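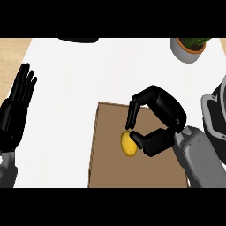
Clotside: two-hand controller comparison in simulation

Clotside is a set of simulated episodes recorded to compare two controllers for the same pair of black humanoid hands. The arms, table and camera view stay the same throughout. Only the controller changes, so any difference in the grasps should come from there.

Contents

There are 2,000 episodes, 1,000 per controller. Each episode has one video from the head camera, joint positions for both arms and hands, fingertip contact flags, and a short text label. Video is padded with black bands at top and bottom to make it square. Crop them before training if your loader doesn't.

Controllers

eleck — position control with a fixed closing speed. All fingers start together.
cimside — the thumb moves first and holds, then the fingers close until contact.

Task

The right hand works with a small yellow potato-like item over an open cardboard box on a white table. The left hand stays open and takes no part, but its joints are logged anyway. Other items on the table, such as the potted plant, are there as clutter and are not labeled.

Known problems

In 117 episodes the contact flags lag the video by a few steps. They are listed in bad_contacts.txt and we left them in. The right forearm often hides part of the box, so don't rely on the head camera alone to judge a release. Friction on the item was set by hand and has not been checked against anything real — treat slip results with care.

Files

episodes/ one folder per episode
splits/ train and test lists, by controller
bad_contacts.txt
CHANGES.txt

Version 2, 23 July 2019. Joint names now match between the two controllers.

Recording by Kanchan Kashyap and Sushil Pal. Labels by Vija Pētersons. Send questions about the cimside controller to Deepak Kandpal.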